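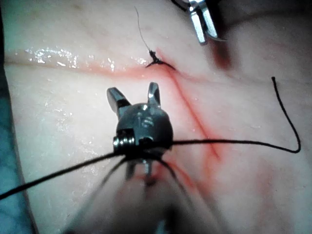
September, 11.40 at night

Quick one, should be asleep. Back from the practice room, eyes like sandpaper.

So I tied a knot. Well, I tied a lot of knots, but there's one I'm pleased with, small black thing up at the start of the cut, ends sticking out, lying flat. Rest of the thread all over the place as usual. Draped round the wrist of the instrument, off one side, off the other, long loose curl on the right. Must learn to cut shorter. The Drekton notes say keep your tails tidy and I do not.

Anyway. Row at lunch, a nice one. Somebody from the Villalba office reckons in five years the thing will stitch by itself and we will all be sat drinking tea. I said it can't even do my washing up. Was told that's a different sort of robot. Is it though? Wet, slippy, soft, nothing the same shape twice. A pad of pretend skin with a wet shine on it is nearer to a sink full of plates than it is to a car factory.

Thing is I keep going back and forth. Thread is horrible. It does what it likes. I've got hands and thirty-odd years of shoelaces behind me and it still catches round the joint, and I lose the end, and I have to stop and think where it's gone. How do you write that down for a machine? Same with socks. Same with a duvet cover, God.

On the other hand. They've got a Turkik arm over at the Varton warehouse that packs jars, 188 trays on a good shift, and it was useless in spring. Dropped everything. Now the lads mostly just fetch it more jars. But put a jar in upside down and it stops dead and waits for a grown-up. Three grown-ups when I went round, all looking at it with their arms folded.

So: jars yes. Plates nearly. Stitching, a bit of it, with someone watching. Folding a fitted sheet, never in my lifetime. That's my list and I'm sticking to it til I change my mind.

Practice tally, 102 knots this month. Want 300 before the clocks go back. Wont manage it at this rate, my left hand is still the slow one and I grip too hard when I'm tired, even through the controls.

To do: ring the dentist. Return the grey jumper. Ask if the room is free early, before 8, the light's better and there's no queue. Buy washing up liquid, as I am still the dishwasher in this house.

Bed now.

Print this entry | E-mail this entry
3 comments | 0 shares
Contact | Copyright of the author, all rights reserved | Back to top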